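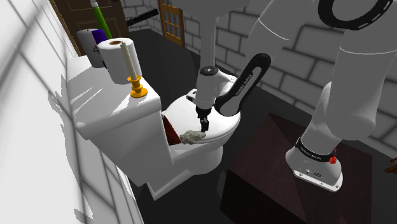

Hiebert bathroom cell: setup and upkeep FAQ
Last updated 19/05/2022

Hi! I'm Ewurabena Gyamfi and I look after Hiebert, the simulated bathroom cell we run at Brevex. I get the same questions in chat over and over, so I've put my answers in one place. If yours is missing, write to me and I'll add it.

What do I need before I can open the cell?

The current Wokgate build, the Hiebert scene folder, and the object pack from Jidum. Put the object pack next to the scene folder, not inside it. I know the installer suggests inside. Ignore it - the paths in the scene file all go up one level first, and if the pack is in the wrong spot you'll get a room with no loose objects in it and no error message at all.

Do I have to calibrate a simulated arm?

You don't calibrate it the way Reinhold does with the real ones downstairs, but you do need to check the base. The arm is bolted (well, fixed in software) to the wooden box pedestal, and the pedestal has its own position in the scene file. If somebody nudges the pedestal and saves, the arm goes along for the ride and every stored pose is off by the same amount. So open the scene, load the pose called "bowl_high," and compare the readout with the one in the setup sheet. If the numbers match, carry on. If they don't, reload the pedestal from the clean copy before you touch anything else.

Please don't fix it by editing the poses. I did that once in my first month and it took Volker Ruppert most of a day to dig me out.

The arm shakes when it's reaching down into the bowl. What's wrong?

Nine times out of ten it's the contact settings. The bowl is a deep curved shape, and the simulator would love to wrap it in a simple lid-like shell, which means the gripper thinks it's hitting something solid when it's really over open space. Check that the bowl is using the detailed collision shape. Then look at the solver steps: I keep ours at 200. At 80 everything runs beautifully fast and the fingers buzz like an angry wasp the moment they touch the porcelain.

If it still shakes, turn on the contact view and see where the little arrows are coming from. Sometimes it's the wrist and not the fingers at all.

Why does the gripper have such small fingers?

Because the space is tight! We tried a wider hand early on and it kept catching the rim on the way in. Ok-hee So swapped in the compact one, and she also redid the approach so that the wrist comes down close to vertical. If you change fingers, change the tool length too. It's a separate setting, and the arm has no idea you've swapped anything until you tell it.

How do I check the fingers are lined up on an object?

I use the close-up view and I go slowly. Open the gripper, bring it in until the object sits between the two fingers, then stop and look before you close. You want to know which side is nearer, because that finger will touch first and push. My usual test piece is the chipped gray stone with the catalog-style writing up one side. It's a lovely awkward shape, narrower at the top and wider farther down, with uneven edges, so it shows up a bad alignment much faster than a nice clean cylinder would. If the stone is closer to one finger, shift the wrist sideways a little and look again. Small steps. I only let the gripper close once I'm happy with both gaps.

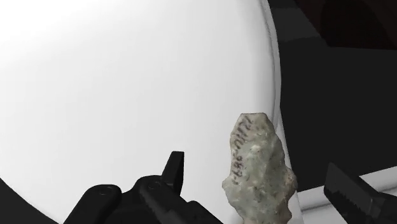 Everything white is washed out in the close-up view. Can I fix that?

Somewhat. White ceramic right next to black gripper parts is hard on any exposure setting. Turn the main light down a notch first, and leave the exposure alone until you've done that. I wouldn't chase it too far, though. As long as you can make out the fingertip and the edge of the thing you're picking, you've got what you need for alignment.

Can I move the stuff on the tank lid?

Sure, go ahead. The roll, the candle and the rest are all loose objects, and you can shift them about as you like. Just run the settle step afterward so nothing starts out sunk into the lid. An object that starts even a hair below the surface gets shot upward on the first tick, and I've spent far too long looking for a candle that had left the building.

The wad of tissue works the same way, by the way. It's one stiff piece as far as the physics goes, so don't expect it to squash.

How often does the cell get reset?

Every 200 runs I reload the whole thing from the clean copy. Tiny errors do pile up if you keep restoring from the last state, and by run 1,857 of one very long batch (my fault, I forgot the reload) the tool offset had drifted enough to see by eye. There's a reload flag in the batch file now. Leave it on, please.

I got "joint 4 limit" and now it won't move

Don't keep pressing resume. Switch to joint mode, back joint 4 off by hand until the warning clears, then send the arm home. Going straight home from the limit can swing the elbow toward the wall, and then you've got two problems. If you see this more than once with the same path, send me the path file and I'll look at the approach angle.

Is there a log I should fill in?

Yes, the text file called "upkeep" in the scene folder. Put in your name, what you changed and which pose you checked afterward. One line is plenty. Mattes Wegener writes a paragraph each time and I do enjoy reading them, but it's not required.

Will this work with the next Wokgate version?

I'm testing that in June. Until then, please stay on the current build, even if it nags you to update. The contact settings have been renamed in the new one and the old scene file quietly falls back to the defaults, so you'd be right back at the shaking.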